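Protokoll der Arbeitsbesprechung Ausstattung und Ordnung, Standort Flisberg
25. Mai 2023
Verteiler: Bereich Materialausgabe, Bereich Werkraum, Ablage

TOP 1 Protokoll der letzten Sitzung
Keine Einwände. Der offene Punkt zur Beschriftung der Regalfächer wird unter TOP 4 behandelt.

TOP 2 Bestand Kleinteile
Der Abgleich der Ausgabeliste mit dem Bestand ergab 51 Positionen. Davon sind 27 Trinkbecher aus Kunststoff in verschiedenen Farben, der Rest verteilt sich auf Handwerkzeug und Küchenhilfen. Zwei Positionen konnten keiner Artikelnummer zugeordnet werden und werden bis zur Klärung gesondert geführt. Die Artikelbezeichnungen werden vereinheitlicht: "Becher", "Werkzeug mit Griff", "Sonstiges". Die bisherige Unterteilung nach Lieferant entfällt.

TOP 3 Sammelbehälter
Für gemischte Kleinteile bleibt die graue Metallwanne mit schrägen Seitenwänden in Gebrauch. Standort ist weiterhin der helle Holztisch. Becher und Werkzeug dürfen gemeinsam in der Wanne liegen, eine Vorsortierung ist nicht erforderlich. Becher sind einzeln einzulegen und nicht zu stapeln; die Lage - stehend oder liegend - ist freigestellt.

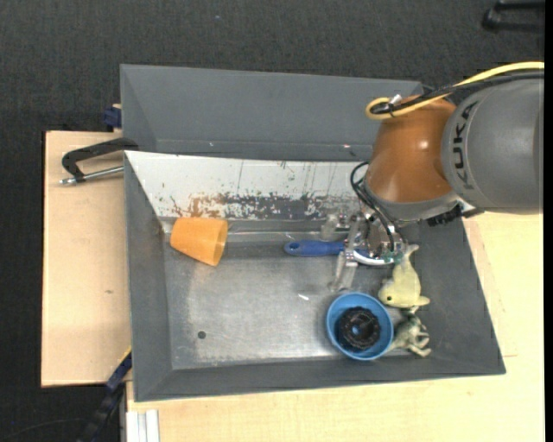 Die Alternative aus dem Angebot Bustent (Kunststoffwanne, senkrechte Wände) wurde besprochen und zurückgestellt. Gegen den Artikel spricht, dass kleine Teile in den Ecken schlecht zu greifen sind. Das Angebot Mercado liegt noch nicht vollständig vor, es fehlen die Innenmaße.
Beschluss: Keine Beschaffung vor Juli. Die Innenmaße werden bei Mercado nachgefordert.

TOP 4 Aufbewahrung und Beschriftung
Werkzeuge mit Aufhängeloch im Griff werden nach Gebrauch an die Hakenleiste gehängt. Die Leiste hat 20 Haken, was für den derzeitigen Bestand ausreicht. Werkzeuge ohne Loch kommen in die flache Schublade. Becher werden im unteren Regalfach abgestellt, Öffnung nach unten. Die Etiketten für die Fächer sind gedruckt, aber noch nicht angebracht.
Beschluss: Anbringung durch den Bereich Werkraum bis zur nächsten Sitzung.

TOP 5 Bodenbelag
Der Teppichboden wird weiterhin trocken gereinigt. Ein Austausch ist im laufenden Haushalt nicht vorgesehen.

TOP 6 Verschiedenes
Das Lager Lunusden gibt ausgesonderte Regalböden ab. Bedarf ist schriftlich bei der Materialausgabe anzumelden, Abholung auf eigene Rechnung. Der Schlüssel zum Nebenlager ist künftig in der Ausgabeliste einzutragen.

Nächste Sitzung im Juli, Einladung folgt mit der Tagesordnung.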